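Veltix League Systems -- Support Desk
Queue: Football / Standings and Fixtures
Status: Resolved, awaiting club confirmation
Reported by: Weidong Liao, Cillitz Women's Football League
Assigned to: Zeyu Shen

Summary
The public league table shows Selico one place too low. Goal difference is correct on the match pages but wrong in the standings.

Wednesday, 8:40 a.m. -- Reporter
The abandoned match between Selico and Jin was replayed in October. Both results now count toward goal difference, although the first was declared void by the league. Please correct the table before the evening fixtures, as seeding for the cup depends on it.

Wednesday, 9:15 a.m. -- Support
The report has been reproduced. The void match carries the correct status in the fixture list. The standings service, however, still holds its goals. A manual refresh of the table did not clear them.

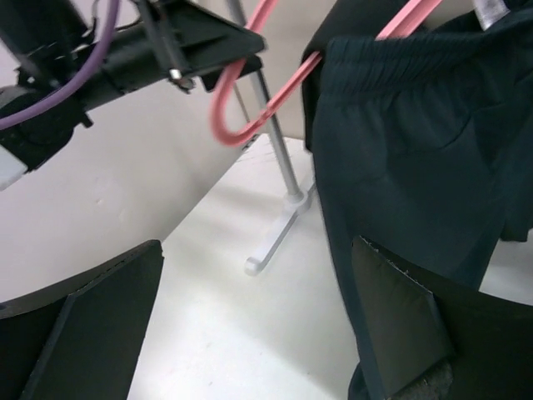

Wednesday, 10:05 a.m. -- Support
The overnight import log was reviewed. It lists 3,757 player appearance records, of which 3,480 were matched to a valid fixture. The remainder belong to matches with a changed status, including the one reported. These records were skipped without an alert, and the earlier totals were left in place.

Wednesday, 11:30 a.m. -- Reporter
Thank you. Please note that two yellow cards from the void match must remain on the players' records under league rules. Only the goals and points should be removed.

Wednesday, 11:50 a.m. -- Support
Noted. Disciplinary records are stored separately and will not be changed.
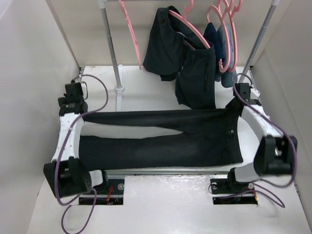

Wednesday, 1:20 p.m. -- Support
The import limit was lowered from 300 records per batch to 100, and the job was run again with status checks turned on. All records were processed. Selico now stands above Jin on goal difference, and both yellow cards are still listed.

Wednesday, 2:10 p.m. -- Support
The cached copy of the table on the public site has been cleared. Visitors who still see the old order should reload the page. The ticket will close once the league confirms the standings.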